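Lists > Erdale Workshop > Storage and Benches > Re: hooks, again

May, 8:40 pm
From: Imad Abou Jaoude

Hạnh Mạch wrote:
> I have now bought three kinds of hook for the rail over my bench and I
> dislike all of them. The S-hooks jump off when you take the tool down.
> The screw-in ones are fine until you want to move one. Does anybody on
> this list have a rail they like? Also, is a mat worth the money or do I
> just keep ruining the top?

Hạnh, I have strong opinions on this and very few people left at home who will listen to them.

Stop buying hooks in sets. A set assumes you own 8 identical things, and you own pliers, a brush, a roll of tape and that square you borrowed from Ngọc. Buy one of each shape, hang them up, and live with them for a month. The ones you reach for, buy again. The others go in the drawer with my others (I have a Luseo bag in there that I paid real money for and have opened once).

Double-prong hooks are for anything with a handle and a head. Closed loops are for things that swing, and they want to be clipped on, never just hung. Little single hooks are for keys and regret.

Set the rail at the back, high enough that whatever hangs from it clears your knuckles. Mine is 300 mm too low. I measured it standing up and work sitting down, so that one's on me.

Baskets: wire, on the side wall, where your elbow isn't. Solid bins collect sawdust and you won't see what's in the bottom until you move house. My Altgate one had a dead wasp and a drill bit I'd already replaced.

As for the mat, yes, get one. It will look terrible by the end of the summer and your bench top won't. Go darker than you think you want. Pale ones show every smear, dark ones only show most of them. 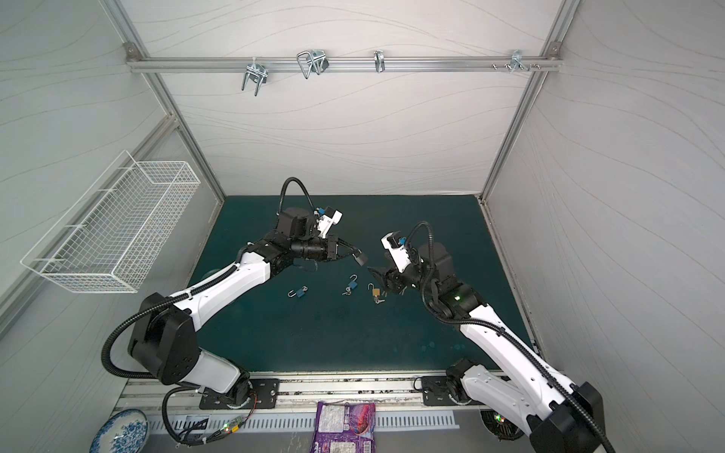
Mixed hooks on the back rail, wire basket on the left wall, dark teal mat with a few scuffs.

I'd put a second basket opposite before adding another hook, but I say that about every bench.

Imad

3 comments

Yến Đào
Disagree on closed loops. You need two hands to get anything off them and one of mine is usually holding the glue.

Phúc Ngô
Teal hides pencil marks too well. I lost a whole layout on mine.

Ngọc Dương
Hạnh, is that my square he's talking about?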